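Thursday, July 20, 2023

Notes on the Londov theme rebuild, mostly for me and Triin K., but Ivars asked to be kept in the loop too, so hello Ivars!
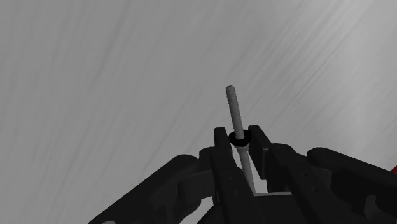

## Header and menu

I spent most of the morning on the sticky header, which I had promised myself would be a small job. On a wide screen it behaves beautifully now, but on a phone the menu button was still landing under the logo whenever the site title ran to two lines. Hudunport's title does that, of course (they love a long title). I ended up letting the logo shrink a bit and giving the button its own column in the grid, and I'm much happier with it — the old floats are gone and I won't miss them.

Jurgita tried the menu with only the keyboard and got stuck in the second level, so I've put the focus styles back and the Escape key closes things again. Thank you, Jurgita, that one would have slipped right past me.

## Featured posts slider

Still undecided. The slider waits 4000 milliseconds between slides, and Triin K. finds that too quick for anyone who likes to read the whole headline. I'd be glad to drop the slider altogether and show two large posts side by side, but Uldis has it in the demo he shows to people and he's fond of it. For now there's a checkbox in the customizer, off by default, and we can have the friendly argument next week.

## Blog page

- Excerpts now stop at 34 words, and the "read more" link sits on its own line
- Author box padding is fixed in the narrow layout
- Category labels still wrap oddly when a post has more than one, see the Clasia test site
- The thumbnail size changed, so please regenerate thumbnails before telling me the images look blurry

## Left over

The translation file has 72 strings and I haven't touched the new ones from the customizer yet. I also want to check the child theme we made last December, as it overrides header.php and will happily keep showing the old header until somebody copies the changes across. I'll start there in the morning, with coffee.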